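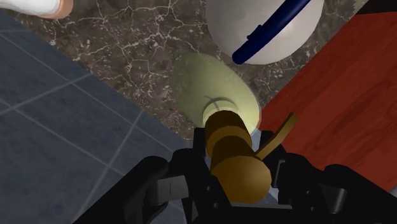 Areeba Magsi wrote in to say that she had been paying her house cleaner out of a coffee mug for six years, and that when the two of them sat down to work out what was owed for a missed week in spring, neither had a scrap of paper to go by. They settled it kindly, she says, but she lay awake over it, and could we please do a page on keeping things straight with the people who help at home?

Well, Areeba, I have wanted to do that page for a long time. So many of us have someone in to clean, or mind the baby, or mow, or sit with Dad in the afternoons, and because it all happens in our own kitchen it feels rude to get businesslike about it. I felt that way too until my mother needed help every day and I found myself with three people coming and going and a calendar that looked like a hen had walked over it.

Start with a notebook, a plain one

Get a spiral notebook and keep it where both of you will see it. Mine hangs on a cup hook inside the pantry door with a pencil tied to it, and please do tie the pencil, or it will be gone by supper. Rule five columns: date, time in, time out, amount paid, initials. The helper writes the times, you write the money, and you both initial. It takes less than a minute. On the day there's a question, you open the book together at the right page and nobody's memory has to be better than anybody else's.

Start a new notebook every year and put the old one away in the same box as the tax papers.

Agree on the hours before the list

Most of the hard feelings I've heard about came from a list that grew. You ask for floors and bathrooms, and by August it's floors and bathrooms and the oven and the inside of the car, in the same three hours for the same money. Write the jobs on an index card, with a guess at the minutes next to each one. Then add up the minutes. The first time I did this for my mother's house I had written down 179 minutes of work for a two-hour visit, and I had honestly thought I was being easy on her!

If something new goes on the card, something comes off, or the visit gets longer and so does the pay. Tape the card inside a cabinet door so there is only ever one copy of it.

Envelopes, labeled ahead

If you pay by check or through the bank, you can skip down. For those who pay cash, make up a month of envelopes in one sitting, with the date and the amount on the front of each, and keep them in a recipe box behind a divider. It saves that awful hunt through coat pockets while somebody stands at the door with her bag on her shoulder. I write the hours on the front too, so that what's in the envelope matches what's in the notebook.

Round up, never down. If she stayed ten minutes past, pay the quarter hour.

Canceled visits

Talk about this in the first week, while everyone is cheerful. A person who has kept Thursday-type regular hours for you has turned down other work for that spot, and if you call the night before to say you're off to the lake, she is the one short of grocery money. In our house we pay in full when we cancel with less than two days' notice, and half if it's more. You may settle on something different. Write whatever you decide on the inside cover of the notebook.

Time off when she's sick is worth talking over as well. I put a little by for it every month in its own account, and when my sister-in-law asked how much I had in there after the first couple of years, it was $1372, which had covered one bad flu and a wrist in a splint with plenty left.

The tax part

I'm no accountant and won't pretend to be one. What I can tell you is that once you pay a household helper more than a certain amount in a year, you may be counted as an employer, with forms to send in, and the amount changes, so look up the current one or ask at your tax office. Your state may have rules of its own about overtime and insurance. A neighbor of mine had to find $3000 all at once to put several years right, and she'd have been much happier paying it in dribs and drabs.

Do ask before the first payday if you can. Bring the notebook along.

Teenagers count too

The girl who babysits and the boy who mows deserve the same notebook as anybody. Tell them the rate out loud before they start (they're usually too shy to ask) and pay them the same day. Don't put a young person on a ladder or behind a machine they haven't been shown how to use, and check what your state says about ages and hours if it's more than an evening here and there. On hot days set a jug of water on the porch and call a break yourself, as a fourteen-year-old who wants to make a good impression won't.

A shelf for supplies

Ask what she likes to work with, then buy it and keep it stocked. It shouldn't come out of her pay. I keep one low shelf in the laundry room with gloves in her size, spare sponges, and a kneeling pad. There's a slip of paper on the shelf for writing down whatever is running low, and it goes on the grocery list with the eggs. Leave the windows open when anything strong is being used, and never leave half-bottles of two different cleaners standing where they might get poured together.

Raises

Pick a date for it. Ours is the anniversary of the first visit, marked in red on the kitchen calendar — otherwise it slides. Last year I went up 70 cents an hour and felt stingy, so I asked two friends what they paid and went up again the next month.

Areeba, do write back and tell us how the mug is getting along.

Print this page | E-mail this page to a friend

Last updated 2019-07-11

This site uses cookies to remember your settings. By continuing to browse you agree to their use. OK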